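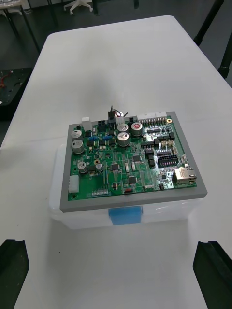 Tilora cell, wrist camera view: board on gray plate and storage box.

Tilora Cell – Setup and Maintenance Meeting
Minutes, November

Location: Baridar site, integration room
Start: 9:15 a.m.
Present: Svenja Ostermann (chair), Anca Sandu (minutes), two technicians from the day shift
Apologies: Handar service desk

1. Previous minutes

Accepted with one correction. Under item 4 the finger screws were listed as replaced. They were retightened and marked with paint. Replacement screws are still on order.

2. Cell status

The cell ran the connector job for 23 shifts between the last meeting and this one. Work order 2311 (wrist cable strain relief) remains open. Svenja asked that all stops on the connector job be logged under that order until the strain relief is done, so the stops can be compared afterward.

No controller faults. Two protective stops were recorded, both during manual jogging at reduced speed. Both were cleared at the pendant and the arm was moved back to home before restart.

3. Board support

The board stays in its gray metal surround and sits on the white storage box. Anca reported that the box gives slightly when the gripper pushes down, and that the flex shows up in the force readings as a slow ramp before contact is solid. The readings are repeatable as long as the box is in the same place.

Svenja wants a rigid support. Aebischer has quoted for an aluminum riser with locating pins. The lead time is longer than hoped. Until it arrives, the box is to remain latched during runs, with the latch side kept in its current orientation. The outline of the box will be marked on the tabletop with tape. Nothing is to be stored on the tabletop inside the marked area.

The tabletop is made up of two sections. The joint was checked with a straightedge at both ends and no step was found. This check is to be repeated any time a section is moved, and the board position must be retaught afterward even when the straightedge shows nothing.

4. Gripper and fingers

The fingers were removed, cleaned with alcohol and refitted. Anca measured the gap at the tips with the gripper commanded closed and found some 2 tenths of a millimeter at the outer corner. Handar's service note allows this for worn fingers but recommends changing the pair. One spare pair is in the cabinet. Agreed to fit it at the next planned stop and to order another.

Grip force was discussed at length. At the present setting the small metal connector end is held securely, but there is a risk of marking it. The technicians asked for a lower setting. Svenja preferred to leave the force alone until the new fingers are on, otherwise two things change together. Left as is.

5. Cable handling at the board

The wire bundle between the gripper and the plug at the corner of the board is the part of the job most sensitive to setup. The approach path was changed so that the arm comes in from the side and low, with the wires kept as close to straight as their length permits.

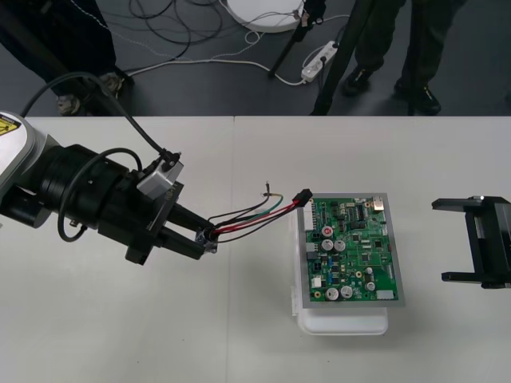

With this path the pull on the plug stays mostly in line with the wires, and side load on the header is reduced. The previous path came in from above and bent the bundle over the edge of the surround. Anca has saved the old path under its own name in case it is needed for comparison. It is not to be run on a populated board.

Any wire with bare conductor showing is to be insulated before the board is powered. Heat-shrink is preferred, tape is acceptable for a single shift. The technicians noted that the heat-shrink drawer is low on the smaller sizes.

The sensor cable at the wrist was discussed together with the strain relief. The loop must be long enough for the last joint to turn through its working range without pulling on the plug. Proposed method: jog the joint slowly to both ends of the range, hold 5 seconds at each end, and check the plug by hand with the arm stopped. The clamp goes on only after that. Svenja to write this up as a one-page instruction and attach it to the work order.

6. Floor and access

Power strips and cables behind the table are to be routed away from the walking path. A floor cover was suggested. Anca pointed out that a cover makes it harder to reach the plugs, and proposed hanging the strip under the table instead. To be tried on the far side first.

Chairs and stands are to be kept clear of the arm's reach during automatic operation.

7. Actions

Svenja – confirm the Aebischer riser drawing, including the pin positions
Svenja – cable check instruction
Anca – fit spare fingers, order second pair from Handar
Anca – repeat force readings after the finger change, same box position
Technicians – tape outline, cable routing, heat-shrink stock

8. Any other business

The pendant cable jacket is scuffed near the connector. No conductor visible. To be inspected again at the finger change.

Meeting closed 10:20 a.m.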